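Dundus kitchen hours and tea orders

The shared kitchen at Dundus will stay open until 8 p.m. starting in October. The Utard building keeps its current hours. Please wash your own cups and put leftovers in the fridge on the left – anything without a name on it goes out on Friday.

Makhubela has raised its price for bottled drinks, so the monthly order is now capped at 60 bottles per floor. Loose tea is not affected. Send requests to extension 452.

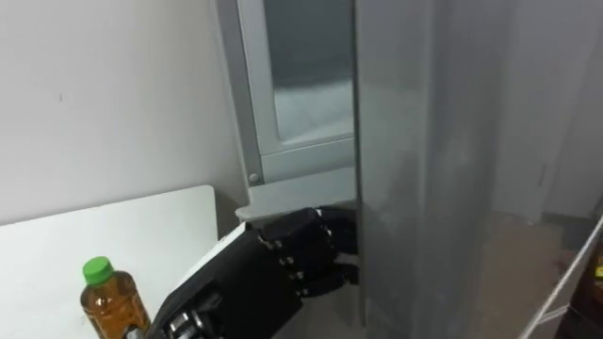

A bottle on the white tabletop, by the gray door panel.

Lunch tickets are still sold at the front desk.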